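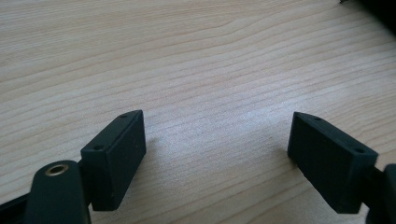 November, 4:10 pm

Table top, pale one. Second look after the weekend off.

Grain side up and staying up. Went back and forth on which face, the wavy bit with the oval decided it. Reads as flat-sawn to me, whatever the Stostalska ticket says. Slight pink in the streaks, more than I remember from the rough boards. Fine by me, the Shojaei job wants it light and a bit warm.

Sanding so far: 127 on the log sheet is the disc number, NOT the grit, somebody fix the column heading please. Finished at 184 strokes per side by hand with the long block, then stopped counting for good becuase it's silly.

Finish – still undecided. Options on the shelf:
Brenia matte, waterbased. Keeps it pale. Raised the grain on the offcut, needs a knock back between coats.
Jundex oil. Lovely to put on, too yellow. Looked like toast next to the bare offcut this morning.
Nothing at all, just soap. Tempted. Won't survive coffee.

Leaning Brenia, thinned, two coats. Want to see it under the window and under the tubes before commiting, the lamp bleaches the middle and you can't judge color there at all. Look from the side.

Flatness: straightedge along the grain ok. Across, light under it at one end, will check again tomorrow when the heating has been on. Not planing anything till then. Leave it on the bearers, air both sides, please don't stack stuff on it.

Dust – wipe WITH the grain, dry cloth first. No tack rag under the waterbased, we had fisheyes last time.

To do
– 6 more offcuts, label the backs
– order pads, 200 pack
– move the oil tins away from the bench
– ask Stostalska which log it was
– test coat first thing, before the saw gets going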